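제출일 19. 2. 2.
받는 곳: Rind 지원사업 담당 부서
사업명: Pruva 공유 공구방 (장소: Bemar 공방 안쪽 방)

# 중간 보고: 방이 드디어 공구방다워졌습니다

지난 보고 때만 해도 빌려 쓸 수 있는 공구 목록과 빈 계획표가 전부였는데, 이번에는 말씀드릴 것이 꽤 많습니다. 작업대가 자리를 잡았고, 수납장도 쓰기 시작했고, 첫 대여 품목의 사용 안내도 초안이 나왔습니다. 사업 기간 14주 가운데 절반을 넘긴 시점에서 일정은 한 군데(바닥 조명)를 빼고 모두 계획대로입니다.

## 1. 한눈에 보는 진행 상황

| 항목 | 계획 | 현재 |
|---|---|---|
| 대여 품목 선정 | 16종 | 16종 확정 |
| 작업대와 수납장 | 배치 완료 | 완료, 사용 중 |
| 안내 카드 인쇄 | 300장 | 시안 교정 중 |
| 대여 장부(Clamum) | 시범 입력 | 품목 등록 마침, 예약 화면 손보는 중 |
| 바닥 조명 | 설치 | 지연 |

지원금 600만 원은 항목별 한도 안에서 쓰고 있습니다. 가구 쪽에서 아낀 금액을 안내 카드 인쇄로 옮기고 싶은데, 이 부분은 아래 5번에 따로 적었습니다.

## 2. 첫 번째 품목: 주사기형 수동 펌프

대여 품목 중에서 무엇부터 안내를 만들지 오래 고민했습니다. 드라이버나 펜치는 다들 써 본 적이 있으니 설명이 짧아도 됩니다. 반대로 주사기형 수동 펌프는 이름만 들어서는 어떤 물건인지 감이 잘 안 오는 분이 많고, 크기를 보고 놀라는 분도 있습니다. 그래서 이 품목을 맨 앞에 두기로 했고, 결과적으로 아주 잘한 선택이었습니다! 이 공구 하나를 제대로 설명하려고 만든 카드 형식이 나머지 품목에도 거의 그대로 들어맞고 있습니다.

안내의 뼈대는 부품 이름입니다. 통, 마개, 밀대, 손잡이. 어려운 말은 전부 뺐습니다. 처음 시안에는 '실린더'와 '플런저'가 함께 적혀 있었는데, 읽어 본 분들이 어느 쪽이 어느 쪽인지 자꾸 헷갈려 해서 우리말로 통일했습니다. 괄호 안에 영어를 넣을지는 아직 정하지 못했습니다.

다루는 법은 한 손으로 통을 잡고 다른 손으로 손잡이 쪽을 잡는 자세를 기본으로 적었습니다. 공중에 들고 하는 자세도 검토했지만 처음 만지는 분에게는 작업대 위가 훨씬 편합니다. 높이가 맞는 평평한 면이 있으니 자세 설명도 두 줄이면 끝납니다.

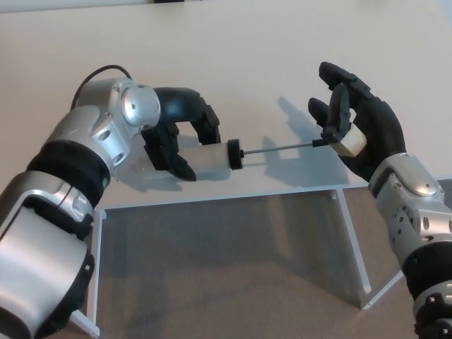 *그림 1. 작업대 위에서 통과 손잡이 쪽을 함께 잡은 주사기형 수동 펌프. 통은 반투명한 흰색, 밀대는 금속이다.*

통이 반투명하다는 점은 안내할 때 큰 장점입니다. 카드에도 '통 안을 먼저 살펴봅니다'라는 문장을 첫 줄에 넣었습니다. 반납할 때도 같은 문장을 다시 씁니다. 빌릴 때 한 번, 돌려줄 때 한 번 똑같은 말을 읽게 되니 기억하기 좋다는 의견이 많았고, 저희도 마음에 들어서 다른 카드에도 이 방식을 쓸 생각입니다.

카드 앞면 문안은 현재 다음과 같습니다.

> **주사기형 수동 펌프**
> 통 안을 먼저 살펴봅니다.
> 작업대에 눕혀 놓고 시작합니다.
> 한 손은 통, 한 손은 손잡이.
> 밀대는 곧게, 천천히 움직입니다.
> 다 쓰면 눕혀서 돌려놓습니다.

뒷면에는 보관 자리와 문의 방법이 들어갑니다. 글자 크기를 키우다 보니 뒷면이 조금 빽빽해졌고, 다음 교정에서 줄일 문장을 고르고 있습니다. 부품 이름을 넣은 간단한 선 그림도 앞면 오른쪽에 들어갈 예정입니다. 그림은 공구를 눕힌 모습으로 그립니다. 세워서 그린 시안은 보기에는 근사했지만 실제로 손에 잡는 방향과 달라서 쓰지 않기로 했습니다.

## 3. 작업대와 수납장

방 꾸미기는 이번 기간에 가장 신나는 일이었습니다. 상판은 크림색에 가까운 밝은 색이고 표면에 번들거림이 없습니다. 처음에는 때가 탈까 걱정하는 목소리도 있었는데 막상 공구를 올려 보니 밝은 쪽이 단연 좋았습니다. 검은 마개나 손잡이처럼 어두운 부분이 또렷하게 보이고, 작은 부품을 내려놓아도 금방 찾을 수 있습니다. 어두운 상판을 골랐다면 조명을 더 사야 했을지도 모릅니다.

상판 아래에는 흰 수납장을 두었습니다. 앞판이 나란히 붙어 있고 검은 손잡이가 달려 있어 멀리서도 어디를 잡아야 하는지 알 수 있습니다. 글씨나 표시는 아직 붙이지 않았습니다. 칸 이름표를 먼저 붙이자는 의견과 한 달쯤 써 보고 나서 붙이자는 의견이 팽팽했는데, 쓰면서 자리가 바뀔 것이 뻔하니 나중에 붙이기로 했습니다. 길이가 긴 공구는 안쪽에 눕혀 두고 자주 나가는 것은 손이 먼저 닿는 쪽에 두는 정도만 정해 둔 상태입니다.
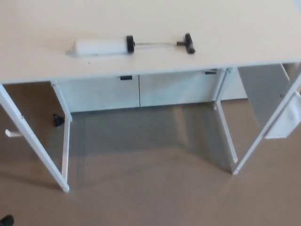

문을 여닫는 공간도 배치할 때 신경을 많이 썼습니다. 도면에서는 넉넉해 보였는데 실제 방에서는 문이 열리는 만큼 사람이 한 걸음 물러서야 합니다. 그래서 의자를 작업대 앞에 늘 두지 않고 벽 쪽에 모아 두었다가 필요할 때 꺼내 쓰는 방식으로 바꿨습니다. 의자 몇 개 옮겼을 뿐인데 방이 한결 넓게 느껴져서 다들 좋아했습니다.

바닥은 회색과 베이지가 섞인 카펫입니다. 발소리가 덜 나서 옆 공방에 방해가 적은 것은 반가운데, 작은 나사를 떨어뜨리면 찾기가 쉽지 않습니다. 작업대 한쪽에 둘 얕은 쟁반을 알아보고 있습니다. 카펫 교체는 예산에 없고 지금으로서는 필요하지도 않다고 봅니다.

## 4. 대여 장부 Clamum

Clamum에는 확정된 품목이 모두 올라가 있습니다. 이름, 보관 위치, 함께 나가는 부속을 적는 칸이 있고, 안내 카드의 문장을 그대로 옮겨 적었습니다. 카드와 화면의 말이 다르면 전화 문의가 늘어난다는 것을 지난 시범 운영에서 톡톡히 배웠습니다.

예약 화면은 손볼 곳이 남았습니다.

- 반납 예정일을 고르지 않아도 예약이 넘어가는 문제
- 품목 이름이 길면 휴대전화에서 두 줄로 겹치는 문제
- 예약을 취소했을 때 품목 상태가 바로 바뀌지 않는 문제

첫 번째는 고쳤고 나머지는 작업 중입니다. 글씨가 겹치는 문제는 '주사기형 수동 펌프' 때문에 발견했습니다. 이름이 가장 긴 품목부터 시작한 덕을 여기서도 봤습니다!

## 5. 협의를 부탁드리는 사항

**예산 항목 변경.** 가구 구입에서 남은 금액을 인쇄비로 옮기고 싶습니다. 안내 카드를 조금 두꺼운 종이에 찍고 표면 코팅을 더하면 공구방에서 훨씬 오래 쓸 수 있습니다. 총액은 바뀌지 않습니다. 변경 신청서 양식을 보내 주시면 바로 작성하겠습니다.

**바닥 조명.** 처음 고른 제품이 품절되어 다른 제품의 견적을 받고 있습니다. 작업대 윗면은 지금 조명으로도 충분히 밝고, 어두운 곳은 수납장 아래 바닥 쪽입니다. 공구방 개방에는 지장이 없으므로 조명은 개방 뒤에 달아도 괜찮을지 의견 부탁드립니다.

**이용 대상.** 신청서에는 Bemar 공방 회원을 우선한다고 적었습니다. 그런데 문의하시는 분의 상당수가 회원이 아닌 동네 주민입니다. 회원 우선 기간을 짧게 줄이고 일찍 문을 넓히는 방향으로 조정하고 싶습니다. 저희로서는 정말 반가운 변화라서 꼭 살려 보고 싶습니다.

## 6. 다음 기간에 할 일

안내 카드는 교정을 마치는 대로 인쇄에 넘깁니다. 이어서 남은 품목의 카드 문안을 쓰는데, 클램프와 수평계부터 시작합니다. 클램프는 종류가 여럿이라 카드 한 장에 담을지 나눌지 먼저 정해야 합니다.

Clamum 예약 화면 수정이 끝나면 회원 몇 분과 함께 빌리고 돌려주는 과정을 처음부터 끝까지 해 보겠습니다. 이때 나온 질문은 모두 적어 두었다가 카드 뒷면 문의란에 반영합니다. 공구방 정식 개방 뒤의 이용 기록은 8월 결과 보고에 담겠습니다.

첨부: 안내 카드 시안(앞면, 뒷면), 지출 내역표, 대여 품목 목록

Pruva 공유 공구방 운영팀 드림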